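Gripper width lags pose, jeans folding, what am I doing wrong

ofiore_182
Training a folding policy from hand-held gripper demos, two grippers, mostly jeans. Pose tracking is fine. Finger width shows up late, so the policy closes its fingers in thin air just past the hem, with great confidence. I have 3000 episodes exported through Mosoti and would prefer not to throw them out.
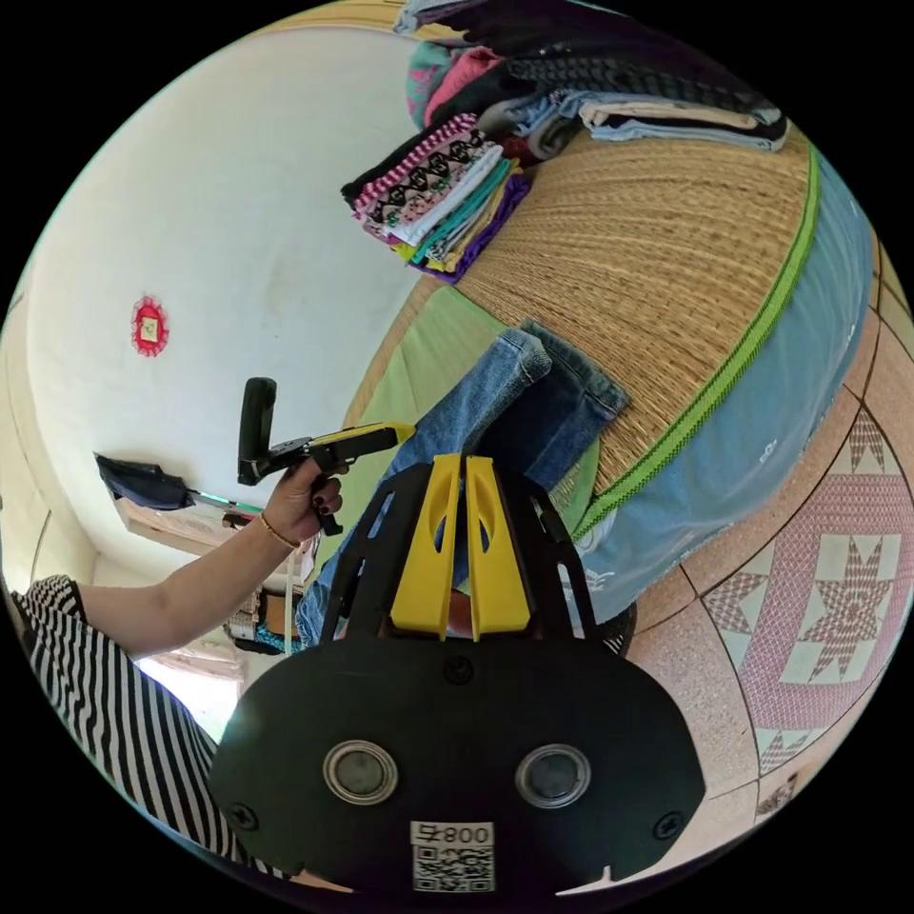

Loss curves look gorgeous, naturally. I've tried a longer action horizon and a shorter one. Same pinch, same nothing.

mernitell_refugee
Your width stream is stamped on arrival, your pose on capture. Check the offset. Mine was 100 ms and I blamed the network for all of April.

iraklis_v
Disagree. A constant offset gets learned if it's constant at inference too. I'd look at the resampler first — the Mosoti default holds the last value, and fast closes turn into stairs.

mernitell_refugee
"Gets learned" is carrying a piano up the stairs there. His robot doesn't have the same delay as his grippers.

ofiore_182
Plotted 4 episodes. There's an offset AND stairs. Left and right don't even have the same offset.

iraklis_v
Fine, fix the offset per gripper, then interpolate. I still say the stairs hurt more.

mernitell_refugee
Of course you do.

ofiore_182
Re-exporting overnight. Will post plots, or a picture of me folding the jeans myself.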